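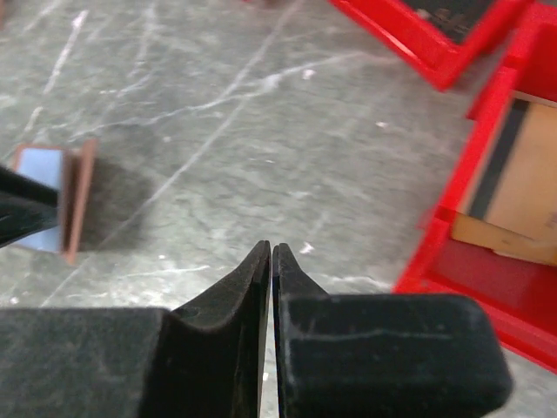

May 12, 2021

Bench notes, card tasks, day 2 of teleop. Me + Tetteh on the leader arms, Feng-yi on the recorder. Dede in after lunch.

Plan was: get the card tasks demoed by remote control, both arms, then start on kinesthetic (hand on the wrist, gravity comp on) for the same tasks and compare. Got through most of the first half. Second half barely.

Setup same as the March sessions except the marble top. Wrist cams on both arms, plus overhead. Grippers are the old black pair, scuffed to hell, still no rubber on the tips. Sosina has new tips on order from Brurnano, no ship date. Keep going with these.

Zeroing first. Left leader was reading closed when the follower still had a gap. Re-zeroed with the fingers pinched, saved the offset in the Firnel config under a NEW name so nobody overwrites it again. If the jaws don't meet when you squeeze the handle all the way, stop and redo this. Don't compensate with your hand, it ends up in the data and the policy learns your squeeze.

Warm-up: small upright thing, one arm steadies, other arm comes in. Tetteh good at this now. I'm still slow on the approach, I stop twice on the way down. Watched my own replay and it's obvious, the speed plot looks like stairs. Need to commit to one move and then correct at the end.

Then the card out of the red box. Harder than it sounds. The card is flat against the inside and there's no edge to get a fingertip under unless you come in from the low side of the rim. Straight-down approach is useless, tips just skate on the face. 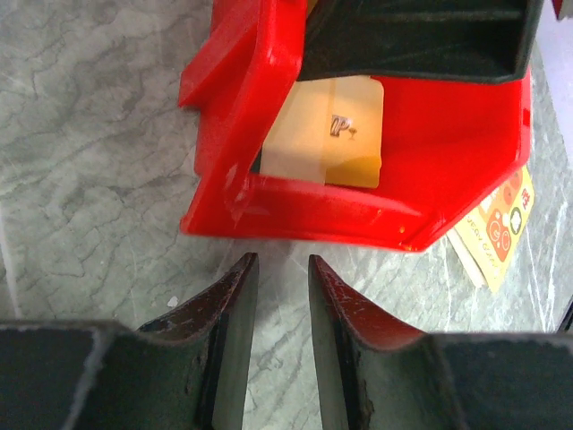

What worked for me: wrist tilted maybe twenty degrees, one tip on the card near the corner, drag it toward the rim until it lifts, THEN close. Drag with the arm, not with the grip handle. Tetteh does it a different way, pins the box with the left and goes in with the right from the side. His is faster. Question for Benedicta: do we want both strategies in the set or pick one? Last time we mixed styles the policy dithered between them, went halfway into one and then changed its mind. My vote is pick one, keep the other in a seperate folder.

Force feedback on the leaders is basically nothing at this load. You can't feel a card. You're doing it by eye off the wrist view, and the wrist view goes blind exactly when the tips close because the fingers cover the thing you're grabbing. Feng-yi moved the monitor with the overhead view closer to the operator, helped a lot. Leave it there.

Count for the morning: 70 episodes recorded, 9 thrown out. Most of the throw-outs are mine. Reasons, from the log:
 — bumped the box before the start marker
 — let go of the handle before stop was pressed, arm sagged
 — card fell outside the reach of either arm
 — one where the recorder was still on yesterdays task label (fixed, but check the dropdown!!)

Note on drops: if you drop it and can recover, RECOVER and keep the episode. We want those. Only toss it if the card is gone.

After lunch, card holder. Dede drove, first time on this rig. Open holder flat on the marble, one card each side, the right one behind a clear sleeve. Task is take hold of a card by its edge without hauling the whole holder along.

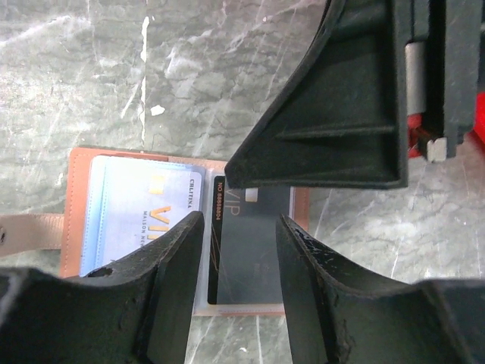

Wrist view, card holder open, second gripper coming in from upper right.

Dede's notes, copied from the whiteboard before it got wiped:
 — sleeve shine fools you, you think you're on the card and you're on plastic
 — left arm down first, always, and don't lift it until the right one is clear
 — the two arms want to be in the same place. Right one needs to come in from the far side or the housings touch
 — scale the motion down. She ran at half and liked it. I had it at full all morning, would explain a few things

Had two soft contacts between the arms, no fault thrown either time. Sulemana says the collision threshold is set high on purpose for bimanual work. Fine but I'd like to see the number. Asked.

Kinesthetic: did a handful at the end, one arm only. Nicer to move, much smoother curves, but your own hand is all over the overhead view so those frames are no good for training unless we replay the path and re-record. Replay took almost 40 minutes to get going because Flestis wouldn't load the joint file, wrong units (degrees, it wants radians). Converted by hand. Should be a script.

To do:
 — script for the deg/rad thing (me)
 — ask Benedicta re: one strategy or two
 — motion scale at half as the default for cards, Feng-yi to change the launch file
 — Tetteh to redo the box set with pinning only, if that's what we pick
 — wipe the tips and the wrist lenses before the first episode, dust shows up in the close views
 — chase Sosina about the tips

Data is copied to the lab drive, checked file sizes, haven't opened them. Right leader left powered off, handle screw is loose again, don't use until I've tightend it.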